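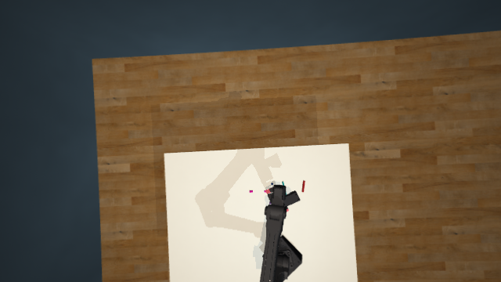 Diary of the Rurko arm: an evening with the table

Posted by Anduvora, July
9 comments | 76 shares

I came home at six in the evening and went to the computer before I had eaten, which I had promised myself not to do again. The simulated table is finally a table. Until last week the arm was hanging over a gray nothing, and it was difficult for me to judge any distance. Now it has wood under it and a white sheet on the wood, and I can see the shadow of the arm lying on the sheet. The shadow helps me more than I expected. When the gripper goes down, I watch the shadow and I know how far there is still to go.

The red bar stays by itself on the right side, and the little magenta block on the left. I was glad to have both of them away from the gripper. The pieces close to the gripper are the real trouble. The coral one was so near that I could not say if the finger was touching it or only covering it from my view above. I turned the view many times. In the end I asked the program for the contact list and went to make tea while it was thinking.

The answer was that my collision shapes are too fat. I had drawn them in spring, when I was in a hurry, and I gave every part of the gripper a simple box with generous sides. For a big cup such a box does no harm. For very small pieces it is like working in winter gloves. I made the boxes thinner, and then one of them was too thin and the block went through it like through smoke. I corrected it again. I wrote the numbers on paper, as I have learned not to trust my memory after ten o'clock.

After this I let it make 100 attempts with the magenta block alone. It picked up the block 76 times. I am pleased with this number, but I do not yet understand the others. Many of the bad attempts have the wrist turned too far, and the gripper closes on a corner and pushes the block away along the sheet. I think the wrist takes the long way around when the shorter way would do. There is a line in my code for this which I copied from my older project and never read with attention. Tomorrow I will read it.

In the workshop

The real arm is not so far along. I share the room in Ostudine with people who repair bicycles, and my bench is the one beside the sink. The second joint still has play in it. If I hold the forearm and move it gently, I feel a small knock before the motor begins to resist. I took the joint apart in the afternoon, cleaned it, and put in a thinner washer. The knock became smaller, but it is still there. I suspect the hole in the bracket, which I drilled by hand and which is not perfectly round. I am a little ashamed of that hole.

At Chávez they had no bearings in my size, only the next one up. The man at the counter offered me to order them and said it would take 9 days. I said yes, and I bought also a packet of M3 screws, although I have many of these somewhere at home. I also looked at a better drill stand, but it costs more than both motors together, so I only looked.

The cable is the other thing. In the simulation there is no cable, and the arm turns as it likes. On my bench the cable pulls at the wrist each time the elbow is bent, and the gripper leans to one side. I have tried tape, and I have tried a spring from an old lamp. The spring was better. I should maybe add a small force in the simulation so that the two arms live in the same world, but I do not know yet how to measure the pull. A kitchen scale, perhaps, with a hook.

Small notes, so I do not forget:

Save the new collision shapes under a new name. Do not write over the spring ones.
Mark the corners of the paper on the bench with pencil.
Ask if I may keep the lamp by the sink.
Read the wrist line.

It is late now and the fan of the computer is quiet again. I left one more run for the night, this time with the coral piece, and I turned the screen away from the bed.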